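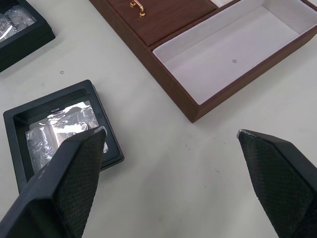

Several readers have written to ask whether you need to have the surname yourself to take part. One put it that her grandmother was a Treloar, she herself is not, and would her papers be of any use to us? They would, and so might yours.

Treloar Name Study – call for participants
Posted in April by the study desk

Search the name index Enter surname Go

We are looking for people with Treloar ancestors in any line, male or female, to help with the second part of our study. The first part collected 205 family trees. Most of them stop at a marriage or a move abroad, and we would like to carry them further.

Taking part means:

- filling in a form of 19 questions on your earliest known Treloar
- sending copies of certificates, letters or Bible entries (please keep the originals)
- answering follow-up questions by email

We also need 2 people to read parish registers from our scans. You should be able to read older handwriting, or be willing to learn. The work is unpaid and takes an evening a week.

Spellings such as Trelore and Treloer are welcome. We are not taking DNA results at this stage. Details of living people are left out of anything we print.

To join, ask for a form through the Dralteo family history pages, giving the earliest name, place and year you have. Forms should be back by the end of June.

Comments (2)

Mine went to Australia as miners, will you take trees from there?

Sent my form in last month, 17 pages with the letters. Question 8 needs a bigger box.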